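Search this site Search for: Go

Teaching sorting by colour at home

I love this game. It costs next to nothing, small children take to it quickly, and you can play it at the kitchen table while the tea is on! My nephew asked for it four times in one afternoon, which is high praise from a three-year-old.

You will need a few plates or bowls in different plain colours, a bag of play food (or blocks, or clean bottle tops too big to swallow) and a clear table. Stay with your child while you play.

Start with two colours only. Pick ones that look nothing like each other, say red and blue, and put one item on each plate yourself. Say the colour as you put it down, then hand over the next piece and wait. Waiting is the hard part! Count to 20 in your head before you help.

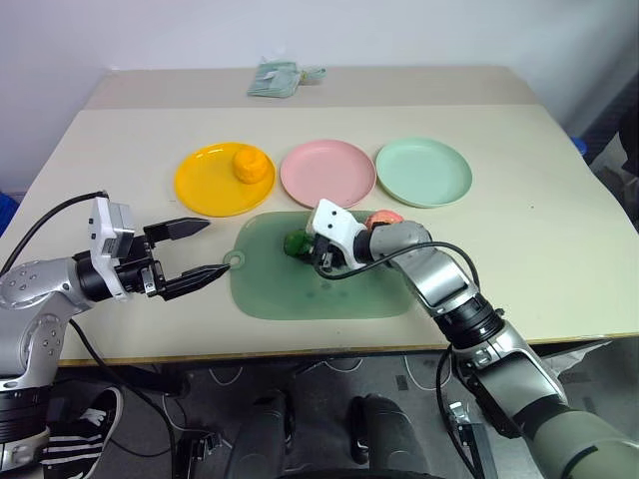

Once two colours are easy, bring in a third. Pale shades are trickier than bright ones, so save those for later on. If a piece ends up in the wrong place, just say "that one's green, where are the green ones?" and let them have another go.

Now for the fun bit: change the rule. Sort by fruit and vegetables, or by big and small, or by things we like and things we don't (expect strong views on sprouts). Osian Eynon, who taught me this at the Drandeck playgroup, lets the children make up a rule and has the grown-ups guess it. Mine was "things a horse would eat" and I never got it.

Keep it short. Ten minutes is plenty for most toddlers, and 14 pieces is as many as I'd ever put out at once. Older ones can race a sand timer, or roll a dice and sort that many pieces before passing the turn on.

When you've finished, turn the tidying up into one last round, with each colour going back in the bag when you call it out.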